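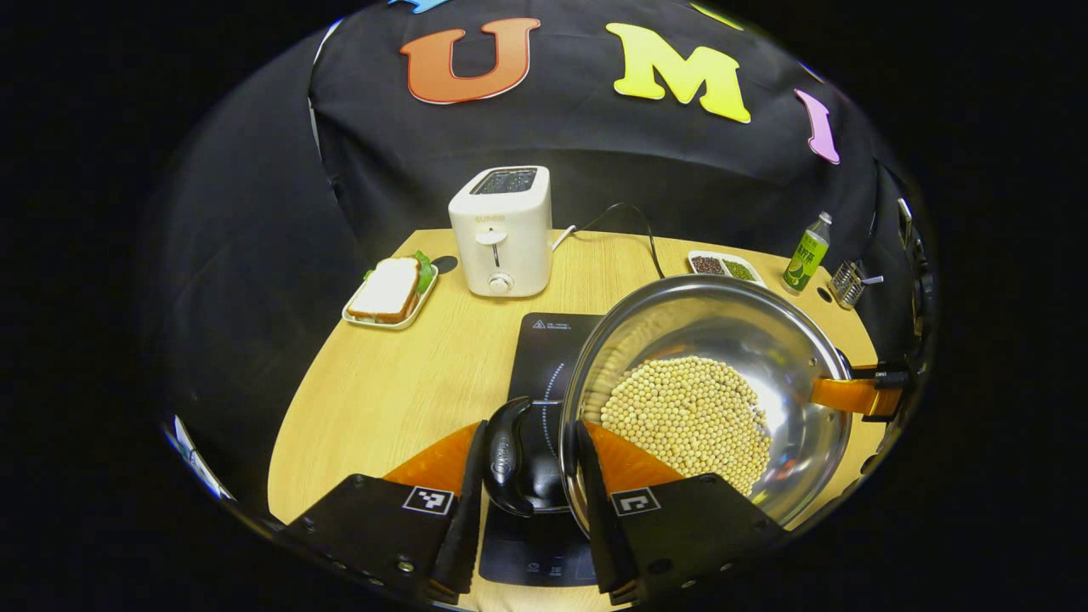
How to record a wok demonstration with the hand-held gripper

Grovska Robotics Club, kitchen station guide

Read this before your first turn at the kitchen station. It covers one task, picking up the wok by its handle with soybeans in it and setting it back on the cooktop. The plate, toaster and dish tasks have their own pages. If you have already done the cube-stacking page, you know how to hold the gripper and can skip to Step 2.

What you need

The hand-held gripper with its camera mounted
Two orange finger pads in good shape
The wok and the induction cooktop
One bag of dried soybeans
The club laptop with the Herier folder open
A partner to run the laptop

Leave the cooktop unplugged for the whole session. We record the motion only and nothing gets cooked.

Step 1: Check the gripper

Squeeze the trigger all the way and let it go. The fingers should close evenly and open again without sticking. If one pad has slipped on its finger, push it back until it seats. Worn pads go in the tray marked Polach and new ones come out of the drawer under it.

Look at the square markers on the fingers. The software uses them to work out how far the gripper is open, so they need to be clean and flat. Wipe off fingerprints with a dry cloth. Do not use tape over a marker, even clear tape. Nelu Roman tried that in January and the width readings were useless for 231 recordings, which we then had to throw out.

Step 2: Set the table

Put the cooktop near the front edge of the table and center the wok on the printed ring. Pour in the soybeans. You want a heap that can slide when the wok tips, so do not fill it past halfway. The other items stay on the table behind the cooktop. Move them a little between recordings, but keep them out of the path of the wok.

The foam letters on the black cloth stay where they are. They give the tracking software something to hold on to, because plain black cloth has no detail in it. If a letter falls off, stick it back anywhere near its old spot and run the mapping step again before you record.

Step 3: Map the space

Start a new session on the laptop and name it with your initials and the task. Hold the gripper at chest height and move it slowly across the table from left to right, then back, then in toward the cooktop and out again. Take a full minute over this. Your partner should see the map fill in. If it stops filling, you moved too fast. Go back to the start of the sweep.

Step 4: Record

1. Start with the gripper open and well back from the wok.
2. Tell your partner to begin.
3. Move in until the handle is between the fingers. Stop for a moment.
4. Close on the handle. Squeeze firmly, since the loaded wok will turn in a weak grip.
5. Lift straight up, a hand's width or so.
6. Hold still, then lower the wok back onto the ring.
7. Open the fingers and back away along the same line you came in on.
8. Tell your partner to stop.

Keep your free hand out of view unless you are doing the two-gripper version, where a second person steadies the far rim. Darius Tănase wrote the notes for that version and they are at the back of the binder.

Do 5 good recordings, then swap with your partner. Longer turns do not work well. Wrists get tired and the lifts get sloppy.

Step 5: Mark the bad ones

Play each recording back before you move on. Mark it bad if the handle slipped, if beans went over the rim, or if you bumped the cooktop. Do not delete anything. Aurelia Pop goes through the bad recordings separately and wants to see all of them.

Common problems

The wok turns when lifted. You gripped too close to the end of the handle. Move in closer to the bowl.

The map is lost halfway through. The camera got too close to the steel and saw mostly reflections. Come in from a slightly higher angle.

The recording is dark. Someone turned off the light over the bench. The switch is behind the door.

The fingers look right but the width reads zero. Restart the gripper software, then check the markers again.

Cleaning up

Pour the soybeans back in their bag and check the floor for strays, which are slippery. Wipe out the wok. Plug the gripper in to charge and copy your session to the shared drive. The club had 3683 recordings there at last count, across all tasks, and the wok still has fewer than any other. Sign the sheet with your start and stop times.

Questions about the laptop go to Thirumalai Nambiar. The bench is open until 5.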